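Stulten bench notebook, button task
6/20/19

Read the Plidia write-up again over coffee before starting. They say 80 demonstrations are enough for a contact task of this kind. I don't buy it. Their button was bolted to a plate, so the policy only ever had to learn one approach height and one angle, and you could probably have scripted that before lunch. Ours is a loose block with a round lit button on it, on a soft cloth that creases, with a cable on it that pulls whichever way it likes. If the claim holds up for that I'll be glad to say so in the group meeting.

Plan as agreed with Vsevolod: collect under three start conditions, tag each episode at the time and not afterward, hold one condition out completely. We did the tagging afterward in November and I still can't say which of those episodes I trust.

Conditions:
A - block flat, diagonal to the table edge
B - block standing on end
C - block flat, moved by hand between episodes to a spot the operator does not choose

Mountain cloth stays on for all three. Shamim wanted to swap in the plain gray one halfway for variety. I said no, one change at a time, and if the policy turns out to be reading the cloth we should find out on purpose. She thinks I'm being slow. Noted.

Started with A. The operator's habit shows up immediately: come in over the block, stop, think, go down. That stop is going to be in the data, and a cloned policy will learn to stop as well and then have no idea when to leave. I've seen it with the Srisuk peg set, where the arm hung over the hole until the timeout and somebody logged it as "cautious behavior". It was not cautious. It was copying people who were squinting at a screen. 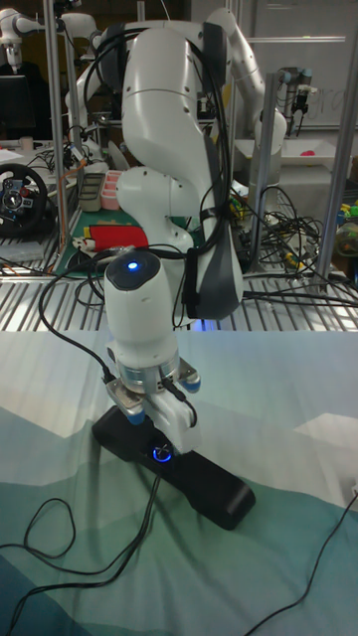

Condition A, gripper down at the block, button ring lit.

Things to settle before we collect more of A:

What counts as a press. The label at present is the operator hitting the pedal when they think it went. That is a label for what the operator thinks. Vsevolod says we can log the button state over the same clock and he has a script for it from Stircombe, but the script assumes the clocks agree and I want to see that they do. Until then the success column gets a question mark in the header and it stays there.

Which finger does the pressing. Some operators close the gripper and push with both tips, some leave it open a bit and push with one. Both work by eye. Mixed together they average to a thing that pushes with the gap between the fingers. Either pick one style and write it on the sheet, or record the style as a tag. I prefer the tag, Shamim prefers picking. We'll do the tag for this batch and look at it.

Cable. I want it left alone. Everyone tidies it without thinking, and then each episode starts with a nice neat loop that will never exist again once the people go home. Wrote DO NOT TIDY on the sheet in red.

Moved on to B. I was against this one. Standing the block up has little to do with pressing a button, and I suspect it's in the plan because it looks good in a video. Shamim's argument is that a policy which only ever sees the block flat will treat anything tall as background and drive into it, and that grasp episodes give us contact from a different direction. Fair enough, as far as it goes. My worry is that the two kinds of motion get pooled under one task name and then the total gets quoted as if it were all one thing. "900 episodes" sounds fine in a slide. 900 episodes of what?

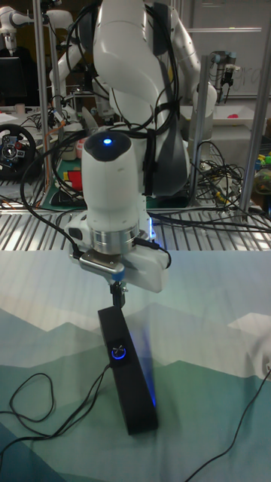
So B gets its own folder and its own count, and nobody adds the two together without asking me. I also want the finger opening logged as a number in B and not as open/closed. The binary version throws away the part where the tips first touch the sides of the block, and that's the only part of a grasp I would want to learn from.

Note on force: the wrist reading drifts over a session. Vsevolod says it is small. Small compared to what? If the press threshold is anywhere near the drift then the force channel is decoration. Needs a zero before every episode, done by the software, because people forget by the sixth one. I forgot before that.

C is the one I care about. The block gets put down by somebody who isn't driving the arm, and the driver looks only at the camera views. We argued over whether the hand should stay in view at the start. Vsevolod wants it trimmed out of every episode. I would keep some of it. If we cut every sight of a hand, the first time someone reaches in during a rollout the policy is in a place it has never been, and so are their fingers. Trim or no trim, E-stop within reach of the person at the table, and the driver calls out before going down.
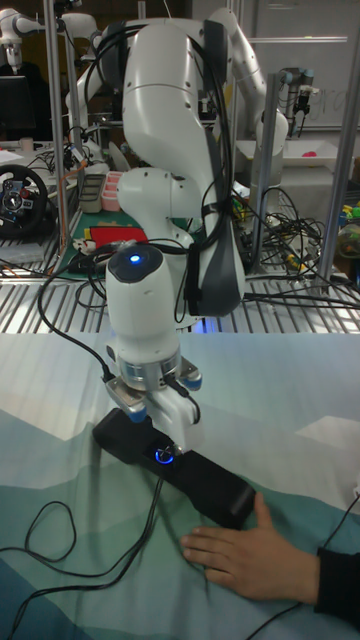
Condition C, hand on the cloth at the near end of the block.

To do:
- clock check on the button log, Vsevolod, before any more C
- style tag added to the sheet
- find out what Plidia counted as a success, their text doesn't say
- decide on hands in view, put it in writing
- separate folder for B
- rerun the 80 claim on A alone, then test on C without touching anything

If it manages more than 6 in 10 on C from A data only, I owe Shamim lunch. She asked for that in writing too.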